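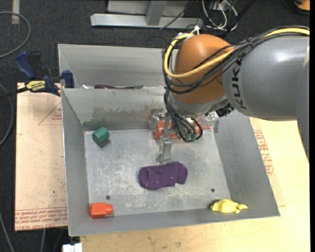 Bheki Maluleke
Workshop and home columnist, Sekcombe Makers' Page

Tip number 183: tame your cords before they tame you

I love a tidy cord. I love it more than a sharp chisel, and I really love a sharp chisel! If your garage bench looks anything like mine did last April, you've got an extension cord tangled up with a phone charger, a shop vac hose lying over both, and a glue gun somewhere at the bottom. An afternoon is plenty to fix all of it, and most of what you need is probably in a kitchen drawer already.

Start by unplugging everything. Everything! Lay the cords out on the floor, full length, and wipe each one down with a damp rag and a drop of dish soap. Run the rag slowly and feel for nicks as you go. Anything with a split jacket or a scorched plug goes straight in a box for the recycling center. Please don't wrap it in tape and hope. I had a 42-foot outdoor cord I was very fond of, and I let it go, and I've never missed it.

Let them dry all the way before you coil them.

Now the coiling. Over your hand and elbow is the way most of us learned, and it puts a twist in the cord that never comes out. Try over-under instead: one loop the normal way, the next loop with your wrist turned so the cord tucks behind. It feels clumsy for five minutes and then your hands just get it (mine did while I was watching a ball game). A cord coiled this way will throw out flat across the driveway. It's a wonderful thing to see.

Ties

Zip ties are great for cords that stay put, like the ones under the bench or behind the washer. Pull them snug and stop there. You should still be able to slide the tie along with a finger. Trim the tail with flush cutters if you have them, as scissors leave a sharp little corner that will get you on the back of the hand every time you reach past.

For cords that move, use hook-and-loop strips. Buy the roll, cut your own, and make them longer than you think. An old bicycle tube cut into rings works beautifully too, and one tube gives you more than 41 of them!

Bread bag clips make good labels. Write on them with a permanent marker and snap them on right next to the plug: SANDER, LAMP, RADIO. The marker rubs off in time, so go over it when you do your spring cleaning.

Hoses

Same idea, bigger loops. A vacuum or air hose wants a wide, gentle curve, and it'll kink if you hang it on a nail. Screw a coffee can to the wall, open end out, and drape the hose over that. You get a storage spot for nozzles inside the can as well, which makes me happier than it should.

Leave slack anywhere a hose or cord has to bend with something that moves, such as a swing-arm lamp or a drawer with a charger in it. Swing the lamp all the way both directions before you tighten the last tie. I skipped that once and pulled the plug right out of the wall.

A reader tip

Bheki Ngcobo (same first name, no relation, we've had a good laugh over it) wrote in with a lovely one for the kitchen. Put a small stick-on hook on the back of the toaster or mixer, coil the cord, and hang it there. Clean the spot with rubbing alcohol first and press the hook for a full minute. I did my mixer and my slow cooker the same evening, and the counter looks twice as big.

Next time: drawer liners, and what to do with all those odd screws. Send me your screw jar stories, I want every one of them!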